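Floreo Hall, Itutska: Review

We rented Floreo Hall last August for a retirement dinner. It has two rooms, and we took the larger one. The rate was $800 for the evening, tables and chairs included, plus a $243 cleaning fee that I only saw on the final invoice. The kitchen is for warming food, so you will need a caterer. We used Krasniqi and were happy with them.

Parking is easy and the sound system works. The restrooms are down a flight of stairs, which was hard on older guests. The deposit came back in full. I would rent it again for a small group, but get every fee in writing first.

Garnet Gauthier
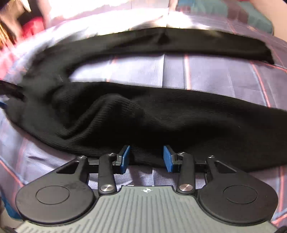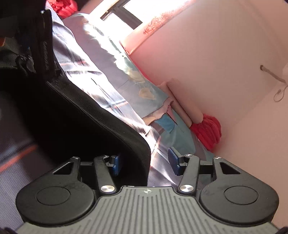
Teodoro Collado replied that the cleaning fee was listed in his contract, on the second page, and that the office dropped it when he asked to do the cleanup himself.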